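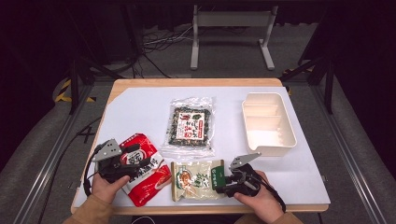 Bumton Community Pantry Sets December Open House, Asks Guests to Bring Questions

BUMTON, Jun 25, 2024 — The Bumton Community Pantry will hold its first holiday open house this December at the old Gentile House on Stundton Road, and its director would like everyone to keep their expectations in check.

"Most charity evenings cost more than the people selling tickets will admit," said Magdy Filali, who has run the pantry for seven years. "I've been to plenty. You get a nice dinner, you clap for a big cardboard check, and then you never hear what the money bought. I didn't want to put on another one unless we could show the math."

The pantry served 664 households last year from a single storefront. It hopes to open a second pickup site on the north side of town, where bus service ends early and many families have no car. Whether one evening of cider and carols can pay for that is a fair question, and Filali does not claim that it will.

Tickets are $25 for adults and $7 for children. The price covers entry, soup, cider, dessert and a walk through the downstairs rooms of the house, which will be decorated for the season by local garden clubs. There will be no auction and no raffle. A past raffle brought in less than the prizes were worth, according to the pantry's own records, and the board has not been eager to try again.

Gentile House is being lent for the evening without a rental fee. Vullemer, the bakery on Main Street, will supply the desserts at cost. The pantry asked for them free and was told no, which Filali called "a straight answer, at least."

Jawad Farooqui, a retired bookkeeper who sits on the pantry board, voted against the open house when it was first proposed. He agreed to it after the board promised to publish a full list of costs and income within 20 days of the event.

"I still have my doubts," Farooqui said. "A good turnout doesn't tell you much. I've seen full rooms lose money. If this one does, we'll print that too, and we won't do it again next year."

Visitors who would prefer to skip the party and give directly may do so at the storefront during regular hours. Filali said such gifts go further — there is no soup to buy — and that anyone who asks him will be told so.

The house has three steps at the front door and a ramp at the side entrance. Street parking is limited, and the lot behind the library will be open to guests.

Tickets go on sale at the pantry storefront in the fall. The date and hours will be posted there once the board has settled them. Questions about the event, including unfriendly ones, may be left at the front desk for Magdy Filali.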